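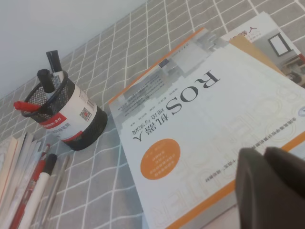

Pens, day 2 of teleop

Quick one, have to be out the door in ten minutes. Spent the whole evening driving the arm by hand again. Task is dead simple on paper: pick up a pen off the desk, put it in the mesh holder. 40 demos was the goal. Got through more than half before my wrist quit.

Things I keep forgetting. Go slow on the way down. Don't hover, the policy learns the hovering. Same start pose evry time. Todor Lazarević told me all this in May and I nodded and then did the oposite.

The clear pen is the worst. Three on the cloth, red one and the white marker are fine, clear one I lose in the wrist view as soon as I get close. Might just leave it out of the first batch. Or tape on it? Feels like cheating.

Left the books where they were, the ROS one included. Want some clutter in there. Arben says too much clutter too early, we'll see.

Rest of the demos tomorrow, then train overnight. 2,000 steps first just to check the loss moves.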